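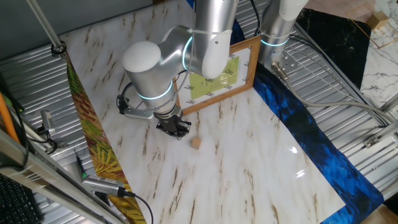 Archie Cowie
Estudiante de último curso, proyecto Minthorpe

Superficies decorativas para mesas de trabajo: comportamiento visual del acabado brillante

1. Objeto
El proyecto Minthorpe compara revestimientos de mesa con acabado brillante y materiales textiles colocados en los bordes. Se evalúan la visibilidad de objetos pequeños, los reflejos y la facilidad de sustitución de cada elemento.

2. Montaje
La superficie principal es una lámina con dibujo de mármol blanco y vetas finas marrones y tostadas. En el lado izquierdo se dispone una tela estampada con hojas verdes, amarillas y rojizas; en el derecho, una tela azul con motivo de plumas. Al fondo se apoya un marco de madera color miel con un impreso verde amarillento. El objeto de referencia es un cubo pequeño de madera clara.

La lámina se cortó de un rollo Cloline de 900 mm de ancho. Las telas proceden del catálogo Nolte y se fijaron por la cara inferior con cinta Fondov.

3. Procedimiento
Cada configuración se observó durante 5 minutos con la iluminación general encendida. Se anotaron la posición de los reflejos, el contraste del cubo con el fondo y la legibilidad del impreso a 500 mm. La serie completa consta de 11 configuraciones.

4. Resultados
El cubo se distingue bien sobre el fondo blanco, aunque su sombra es débil. La lámina presenta un reflejo intenso cerca de la zona inferior derecha, junto a la tela azul. El cristal del marco devuelve un brillo pálido. En las pruebas de lectura, la letra pequeña y oscura del impreso exigió cambiar de posición en varias ocasiones.

Las telas delimitan la zona clara sin necesidad de marcas adicionales. La azul ofrece el mayor contraste con la lámina. La de hojas requirió un segundo tramo de cinta en la caída lateral.

5. Trabajo pendiente
Falta repetir la serie con una lámina mate del mismo dibujo y con el marco sin cristal. Las mediciones de enero se incluirán en el anexo B.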